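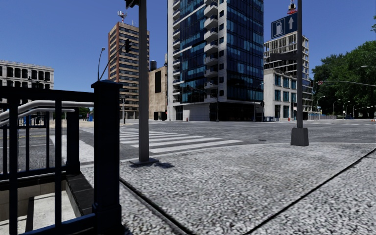 14 January 2021
Plultatport corner, sim collection, Kragh build

Picked up where we left off in November. Goal is crossing examples for the sidewalk planner. Start on the paving by the stairwell railing, cross to the far curb, stop. Keep each run short, one crossing per run, no wandering.

Target for this corner: 200 good runs. Have 100 from before but they were logged with the old steering scale so need converting first. Script is in the Flinum folder, run it on a copy!! Last time it overwrote the originals.

Settings today
- logging at 10 per second, steering + speed + camera
- start spot jittered, heading too
- sun fixed, sky clear
- walkers on, cars off for now

First batch ok. The thing drives fine on open paving. Trouble is near the thick posts, where I steer wide out of habit, every time, so the model is going to learn that wide swing as if it was the rule. Need runs that pass close on purpose. Also need recoveries: start it badly pointed, say half facing the railing, and log only the part where we pull back out. Do NOT log the part where we drive it in.

Curb edge still bad. Collision shape sits a bit higher than the drawn curb, wheels hop. Told the Flulthorpe people already, asking again.

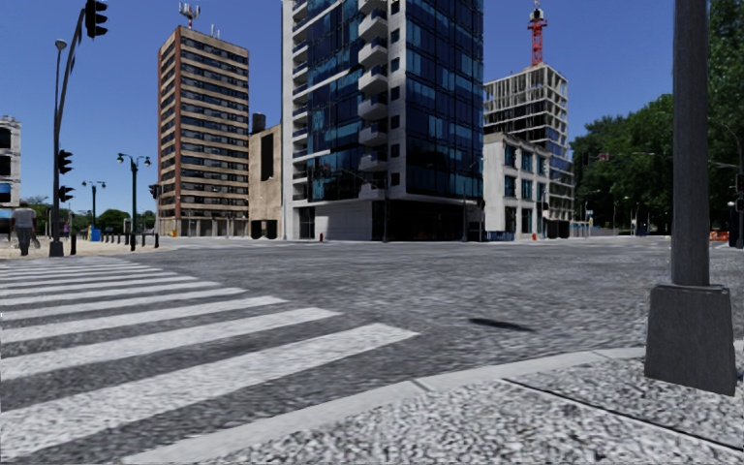 Do the crossing runs have to stay on the stripes the whole way?
Mostly. Drifting a little over the edge is fine if the run comes back by itself, but cutting the corner through the intersection gets the run tossed.

Signal state: we are saving it with each step now, per head, plus which head belongs to which crossing. Old runs dont have it. Could be filled in from the sim clock, haven't tried. If the clock offset is wrong we'd be teaching it to go on red so would rather redo those than guess.

Walkers. Far sidewalk gets some foot traffic, good for variety, but they take the same paths after every reset. Seed wasn't changing. Fixed after lunch by passing the run number in as the seed. Everything from the morning has the same walkers in the same places, tag as "samewalk" and keep out of the test split.

Tree shadows flicker at the far end at low detail. Left it on high, slower, almost half the speed, but the depth output is cleaner.

Moved over to the plaza side for the afternoon.

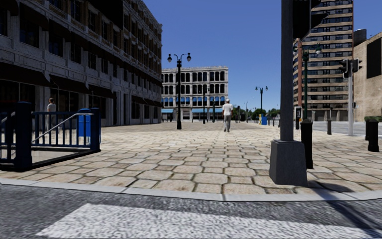
Why collect on the plaza if the job is crossings?
The planner also has to get from open paving to the curb without a lane or stripe to follow, and it did poorly at that in the last check.

Plaza notes: stone tiles give a different texture from the gray speckled paving, good. Thin posts and bollards are the hard part, the low depth beam misses the short ones past a few meters. Did 2 sets, one threading between bollards, one going wide round the lamp post. Label them seperately.

To do
- convert old runs (on a COPY)
- more recoveries, left side esp.
- cars on, slow traffic first
- check drive space on the Kragh machine before starting the overnight replay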